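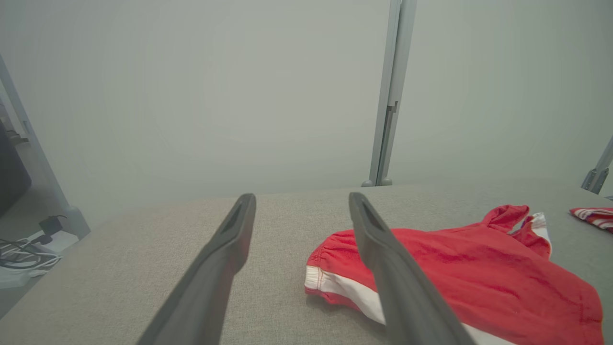 Girngate trial finds most red dye loss occurs in first two washes

2 min read

Red cotton garments release most of their loose dye in the first two washes, according to results published in October by the Girngate textile laboratory.

The laboratory tested 337 garments dyed with reactive reds, all bought new from retail stock. Each was washed with a strip of undyed cotton, and the colour picked up by the strip was measured after every cycle. The work required 1716 cycles in total, run on front-loading machines at a spin speed of 700 revolutions per minute.

Transfer fell sharply after the second wash in both cold and warm water. Warm cycles produced darker strips at the start of the trial, but by the fourth wash the difference between the two temperatures was within the error of the instrument.

Ute Rathjen, who led the testing, said the colour came mainly from dye that had not bonded to the fibre during manufacture. "A longer rinse at the dye house would remove most of it," she said. "The household machine is finishing that rinse."

Salt and white vinegar, both common home treatments, were tested on a smaller group of garments. Neither changed the amount of dye transferred. Colour-catching sheets reduced staining on the cotton strip but did not prevent it when the drum was full.

Garments left bunched while damp performed worst. Where a folded section stayed in contact with pale fabric overnight, the stain was darker than that from a full warm cycle. The laboratory recommends removing red items promptly and drying them flat or on a line, away from lighter colours.

Hartmut Sperling of the dyeing firm Prutent said the findings matched the firm's own rinse data. Prutent plans to add a further hot rinse to its red lines at the Tolentino plant. Sperling said the change would increase water use and that the firm had not yet settled on a recovery system.

A second trial, covering navy and black denim, is under way at Girngate.

Contact the newsroom | © Hanard Textile Bulletin | Back to top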